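Vitura Reader 11: Setting Up Your Library

Section 4. Adding and sorting books

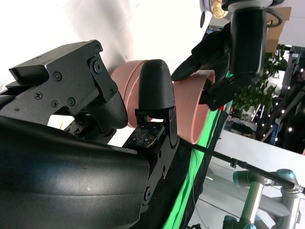
Figure 4. Salmon-pink ring with a grooved outer surface.

Before you start, charge the reader to at least 30 percent and connect it to your home network. Crime series with many volumes can take several minutes to index.

4.1 Importing from a Grurnus store account

1. On the Home screen, tap Library, then Sources.
2. Tap Add Source and select Grurnus.
3. Enter the email address and password for your store account.
4. Select the titles to download, or tap Select All.
5. Tap Import. Leave the cover open until the progress bar closes.

Note: Samples are imported to a separate Samples shelf. They are not counted in a series.

4.2 Grouping a series

1. Press and hold any title in the series.
2. Tap Group, then By Series.
3. Check the reading order. The reader uses the volume number supplied by the publisher. If a number is missing, the title is placed last.
4. To move a title, drag it by the handle at the right of its row.
5. Tap Save.

A series group can hold up to 428 titles. Novellas and short stories may be numbered with a decimal (for example, 2.5).

4.3 Hiding plot summaries

Mystery and thriller summaries sometimes reveal the ending of an earlier volume. To hide them:

1. Open Settings, then Display.
2. Turn on Hide Summaries for Unread Titles.
3. Return to the Library and pull down to refresh.

Note: Reader reviews are controlled by a separate switch. See Section 6.

CAUTION: Do not remove a source while an import is running. Partly downloaded titles may not open and must be deleted by hand.

CAUTION: Reset Library erases all groups, bookmarks, and notes stored on the reader. Back up to Mokik Sync first.

4.4 Error messages

Error 426: Store session expired. Sign in again and repeat step 4.
Duplicate title: The same edition is already on the reader. Tap Keep One or Keep Both.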